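3.2 Belastungsprotokoll und Erfassung der Griffkraft

Die Teilnehmenden absolvierten beide Testeinheiten in der Halle des Trainingszentrums Karerau. Eingeschlossen wurden 17 Personen, die seit mindestens zwei Jahren regelmäßig Wettkampftraining im funktionellen Fitnessbereich betrieben und in den sechs Monaten vor der Erhebung keine Verletzung an Hand, Ellenbogen oder Schulter angegeben hatten. Die Rekrutierung erfolgte im Juni über einen Aushang und über die Trainingsleitung (S. Barrera).

Jede Einheit begann mit einem standardisierten Aufwärmen am Rudergerät, gefolgt von drei submaximalen Sätzen Umsetzen. Das eigentliche Protokoll bestand aus fünf Runden Umsetzen und Seilklettern im Wechsel. Die Hantellast wurde individuell festgelegt und lag bei Personen mit entsprechendem Kraftniveau bei mehr als 40 Prozent der zuvor ermittelten Bestleistung im Kreuzheben. Zwischen den Runden war keine feste Pause vorgesehen; die Teilnehmenden bestimmten das Tempo selbst. Magnesia war erlaubt, Zughilfen und Handschuhe waren es nicht. 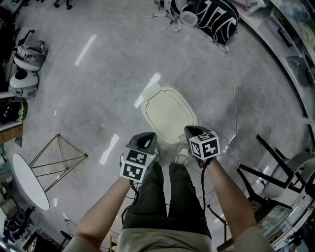 Abbildung 3: Unterarme und Hände aus der Kopfperspektive, je Hand ein Handgerät mit Markerwürfel.

Die maximale isometrische Griffkraft wurde vor der ersten Runde, nach der dritten Runde und unmittelbar nach Abschluss des Protokolls mit dem Dynamometer Grestix gemessen. Pro Seite wurden zwei Versuche durchgeführt, der höhere Wert ging in die Auswertung ein. Der Ellenbogen blieb dabei gestreckt, der Arm hing neben dem Körper. Diese Haltung weicht von der in der Literatur häufig verwendeten Beugung um 90 Grad ab, entspricht aber eher der Position beim Heben vom Boden. Die Kraftverläufe wurden mit 200 Hz aufgezeichnet und in der Software Trulunden geglättet.

Als Ermüdungsindex diente der prozentuale Abfall zwischen der ersten und der letzten Messung, getrennt nach dominanter und nicht dominanter Hand. Versuche, bei denen der Griff während der Messung neu angesetzt wurde, galten als ungültig und wurden einmal wiederholt. Fehlte danach immer noch ein gültiger Wert, blieb die betreffende Seite in der Analyse unberücksichtigt. Die Ergebnisse der Reliabilitätsprüfung sind in Abschnitt 4.1 dargestellt.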